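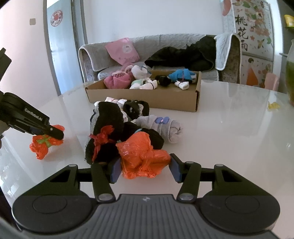
I have judged student robotics contests for six years, and I think most of them grade the wrong thing. The final round gets the points. The months of practice before it get a paragraph in the team notebook, if the team remembers to write one.

Take the Mengal Household Challenge, which the Brarkesside club enters every March. The task is dull on paper: sort tied and rolled cloth into a shallow cardboard box. A team has three minutes in front of the judges. Before that, the students may have logged 140 practice runs or 20, and the score sheet has no line for it.

I would add that line. Cloth is hard. A rolled towel with an elastic band around it gives a gripper something to press against, while a thin plastic bundle changes shape as soon as the fingertips close. Students learn this by doing it over and over, in ordinary rooms, on ordinary tables.

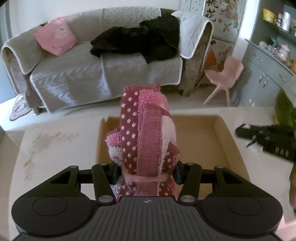 The usual objection is that practice logs can be faked. So can notebooks, and we already accept those. The Treltari league asks for recordings of every run, failures included, and gives them nearly a third of the score. Teams there complain about the filing. They also show up knowing why a grip slips.

The other objection is money. A club with a Kurnia grant can run two stations, and a small school may have one. That can be handled with a cap. Count the first 200 runs and ignore the rest.

The rules for next season are still open for comment, and I have sent mine in.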